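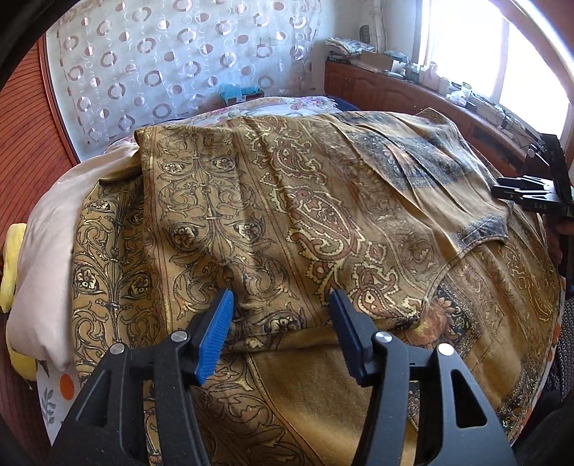 Decken falten mit Handgreifern: meine Regeln für saubere Aufnahmen

Ich mach das jetzt seit Oktober, und meine ersten Demos konnte man fast alle wegwerfen. Mizanur Kodikara hat sie damals durchgesehen und mir eine ziemlich lange Mängelliste geschickt (danke nochmal!). Daraus sind die Regeln geworden, nach denen ich heute arbeite.

Vor dem Start
Beide Greifer einmal ganz öffnen und ganz schließen. Hakt was, Schrauben am Gelenk nachziehen, aber bitte mit Gefühl. Fingerpolster kurz abwischen, Fussel sind bei Decken echt die Pest. Dann die Decke locker hinlegen und jedes Mal ein bisschen anders, sonst lernt das Modell nur eure eine Lieblingsfalte.

Während der Aufnahme
Mit offenen Backen über den Stoff fahren, kurz stehen bleiben, dann erst zugreifen. Ich zähle innerlich bis vier. Greift den Saum und nicht mitten in die Fläche, und nehmt nur die oberste Lage mit! Bei gemusterten Decken verschätzt man sich da leicht, ich schau deshalb immer auf die Kante und nie aufs Muster. Die freie Hand bleibt weg vom Stoff. Wer doch mal mit den Fingern nachhilft: abbrechen, neu anfangen, nicht schummeln.

Danach
Backen öffnen, Greifer ein Stück anheben, erst dann stoppen. Eine Demo dauert bei mir ungefähr 15 Sekunden, nach neun Stück mach ich Pause, weil die Handgelenke sonst zickig werden.

Beim Benennen halte ich mich ans Schema aus unserem Projekt Skulluswood: Aufgabe, Raum, laufende Nummer, also zum Beispiel decke_schlafzimmer_808. Fehlversuche kommen in einen eigenen Ordner und werden nicht gelöscht, Märta Åberg wertet die nämlich auch aus.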